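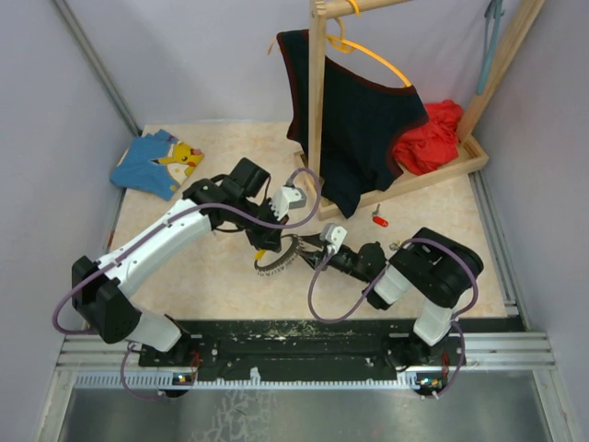

A student in the December section asked whether a landlord can keep a deposit for plain wear, and wrote that the lease seemed to allow it. The lease did say so. In most states a clause like that has no force, and this week's notes cover why.

Week 9: Security Deposits
Handout updated Mar 9, 2025

1. What a deposit is
A deposit is the tenant's money, held by the landlord against unpaid rent or damage. It is not a fee. Some states require a separate account, and a few require interest.

2. Wear and damage
Wear comes from ordinary living: faded paint, thin carpet by the door, small nail holes. Damage comes from neglect, accident or misuse: a burn, a broken window, a door pulled off its hinge. Age matters as well. A carpet near the end of its life has little value left, so a tenant who ruins it owes little.

3. Practice problem: Martens Street
Bemeck Rentals held a deposit equal to 2 months' rent on a unit at 49 Martens Street. The tenant moved out, left a forwarding address and heard nothing until the deadline had passed. The letter then listed cleaning, paint and a cracked sink, with no receipts.

Assume a state that requires an itemized list within 20 days. Write one page on which charges survive, if any, and what the late letter does to Bemeck's claim. Cite the statute by section.

4. Reading
Vonport casebook, chapter on residential leases, through page 81. Skip the part on commercial tenants. The Fisar lease form is in the course folder; mark every clause that mentions the deposit and bring it to class.

Problem answers are due at the start of the next meeting, on paper.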